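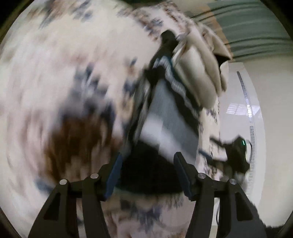 How often should the pads on a two-finger gripper be checked? At the start of every shift, and again after every 100 picks when the work is knitwear.

Chapter 12
Looking After a Two-Finger Gripper

The last chapter dealt with mounting. We now turn to the small, regular jobs that keep a parallel gripper closing squarely on cloth. The worked case throughout is the Custix hand tool, as used on the garment line at Brusitz. Readers with the Hämmerli version will find the same parts in a slightly different order.

Knitted fabric is hard on a gripper. It sheds fibre, and the fibre collects in the linkage joints and along the lower edge of the pads. A pad with lint on it still closes, but the grip is weaker at one end – the sleeve or cuff then turns as it is lifted. Patterned jumpers with thick seams make this worse, as the seam loads one part of the pad more than the rest.

Begin with the tool switched off and the fingers open. Wipe each pad from root to tip with a dry lint-free cloth. Look along the inner faces for nicks or lifting corners. Then try each linkage screw by hand with the correct driver. A screw that moves must be taken out, cleaned and refitted with fresh thread lock. Do not simply nip it up. 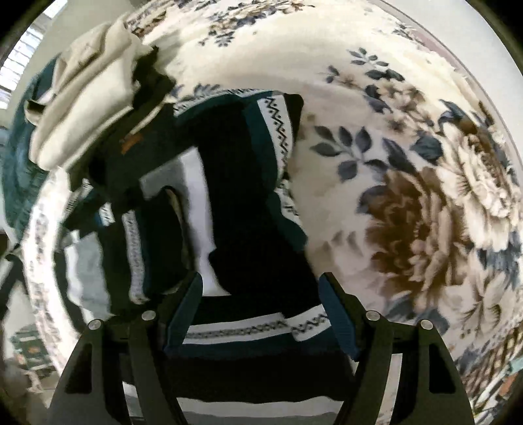

Drarumano wrote after the first edition to say that wiping the pads had done little for them on heavy wool, and that their slipping stopped only when they brushed out the carriage as well. The order of work in section 12.2 now includes this.

Pad wear is logged by number of picks, and hours are noted beside it. At Brusitz one pair was changed at 492 picks after a corner lifted. Section 12.1 sets out the log sheet and the limits for replacement.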